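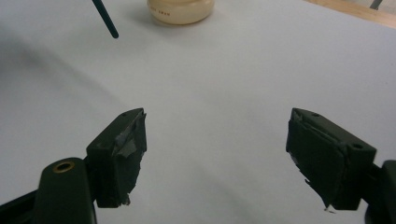 FOR IMMEDIATE RELEASE

Udness Revises Harasym Cup and Adds Ulter Work Board to Tabletop Line

ULTER, March 25, 2020 - Udness, a supplier of tableware and work surfaces for shared kitchens, workshops and classrooms, has released a revised version of its Harasym cup and a matching flat board sold under the name Ulter. Both items can be ordered separately. A white table cover, previously supplied only to contract customers, is now listed in the general catalog.

The Harasym cup is a cylindrical, open-top cup in cream with a light beige interior. The lower body is ribbed and slightly bulging, and the upper body ends in a rim band. The cup has no handle. Rated capacity is 389 milliliters when filled to the lower edge of the rim band. The previous version of the cup was rated to the top of the rim, and the two figures should not be compared directly. Customers who portion by cup should check their recipes or mixing instructions before changing over.

The ribbing has been moved down the body in the revised version. On the earlier cup the ribs continued to the rim band, and customers reported that adhesive labels placed on the upper wall lifted at the corners. The upper wall is now left plain for labeling. Udness recommends small round labels placed on the front of the cup just below the rim band, where they can be read or matched by color when cups are standing in rows on a shelf. Labels are not included.

The Ulter board is a rectangular flat board in light blue-gray. It is laid on top of an existing table and is intended for tasks that need a plain, uniform surface: sorting, setting out place settings, light assembly and craft work. The board is placed without clamps or fasteners.

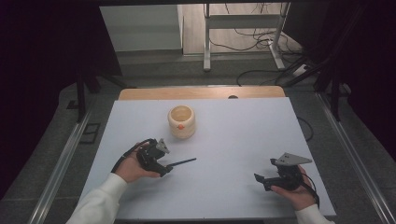
The color was selected after a comparison of white, beige and blue-gray samples under ordinary ceiling lighting. Cream and beige tableware was harder to pick out on the white and beige samples, in particular at the base of the cup, where the outline is lightest. Blue-gray was retained as the only stock color. Other colors will be considered for contract orders.

"The board and the cup were drawn up by different people and at different times, and it took us longer than it should have to put one on top of the other," said Sille Brynjólfsdóttir, product manager for tabletop goods at Udness. "Once we did, we changed the board color. The change to the cup was already under way for other reasons."

The board does not need to match the table below it. On tables with a curved back edge, a strip of the tabletop will remain exposed behind the board, and existing holes in that strip, such as those drilled for cables, remain accessible. Udness advises against trimming the board to follow a curved edge. Cut edges are not covered by the warranty and may catch on cleaning cloths.

Cables from lamps or other equipment may be run across the board and down one side of the table. They should be kept clear of the working side where possible. Cables should not be passed under the board, as this lifts it and allows it to rock.

Trial use

The cup and board were in trial use from August until the end of the year. A total of 476 cups were issued to 17 sites, including staff kitchens and teaching workshops. Each site received boards according to the number of tables available.

The trial produced the following changes:

Rim band. The band was made deeper so that the cup can be gripped at the top when the lower body is crowded by neighboring cups.

Base. The standing ring was widened. Several sites reported that cups placed toward the back of a board were knocked when people reached across with long sleeves, and the wider ring gives a steadier stance.

Carton. Cups were first packed in two layers with a single divider. The divider has been replaced with individual cells - breakage in the first shipments was above the level Udness accepts.

No changes were made to the board during the trial apart from the color. One site requested a raised lip along the back edge. The request was not adopted, as a lip would prevent items from being slid off the board for clearing.

Table cover

The white table cover is supplied folded. Slight wrinkling after unfolding is normal and does not affect use. The cover should be laid out flat and left overnight before work that depends on a level surface, such as tracing or measuring. It can be used alone or beneath the Ulter board. When it is used beneath the board, the cover should be smoothed from the center toward the edges before the board is set down, and the board should be lifted for repositioning. Dragging the board will gather the cover into folds.

Care

Cups may be washed by hand or by machine. Residue collects between the ribs if cups are left to stand after use, and a soft brush is recommended for the lower body. Round labels should be removed before machine washing.

Boards are wiped with a damp cloth. Solvent cleaners and abrasive pads should not be used. Boards are stored flat, or upright against a wall with the full length of one edge on the floor.

Availability

The revised Harasym cup, the Ulter board and the white table cover are available to order from Udness and through its distribution partner, Rokomari. Cups are sold by the carton. Boards and covers are sold singly. Orders for the previous version of the cup will be filled until stock is exhausted, after which the revised version will be supplied under the same order code unless the customer asks otherwise.

Customers who took part in the trial may keep the cups and boards issued to them. Trial boards in white or beige can be exchanged on request for the stock color within 3 months of this release.

About Udness

Udness supplies cups, boards, covers and storage items to kitchens, workshops and classrooms. Its products are sold directly and through distributors.

Contact

Sille Brynjólfsdóttir
Product Manager, Tabletop Goods
Udness

Product sheets and carton dimensions are available from the same office.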